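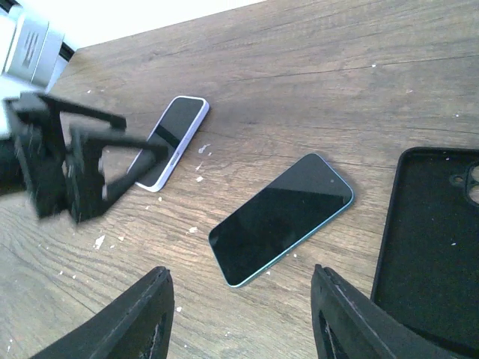

The operators at Mohamedi wrote to us that the first ten minutes at the arms are the hardest, that the hand wants to go faster than the eye, and that they wish the manual told them to practice without recording. We agree, and step 1 is now written in this way.

Section 7. Showing the phone and case task by remote control

Before you start, both Detard arms must be powered and the leader handles must rest in their holders. Place two phones and one case flat on the table, the phones with the screen up. The case lies with its open side up, on the side of the right arm.

1. Practice for 7 minutes with recording off. Open and close each gripper some times, and bring it down near a phone without touching it.

2. On the Imus screen, choose New Task and type a short name. Use the same name for all repeats.

3. Set the grip force to 40. Do not raise it for a phone which slips. Lift the arm, open the fingers and approach again.

4. Press the left pedal to start recording. Wait for the tone.

5. Bring the open fingers over the phone, one finger on each long side. Go down slowly and close. Keep clear of the side buttons.

6. Lift the phone, move it above the case and lower it in. Open the fingers fully before you go up.

7. Bring both arms back to the rest position, then press the left pedal again. The recording is saved.

Note: One recording has a limit of 390 seconds. If you make a small mistake, correct it and continue -- the robot can learn also from the correction. If a phone falls from the table, press the right pedal to delete.

Note: Turn the phones a little between repeats. Glare on the screens is allowed, but the wrist camera must see the edges of the phone.

CAUTION: The two arms can reach each other. When one gripper is working, hold the other one still or move it away.

CAUTION: If code 528 appears, release both handles and wait until the arms stop. Do not push an arm by hand while the code is shown.

For copying the recordings to the Udley station, see Section 8.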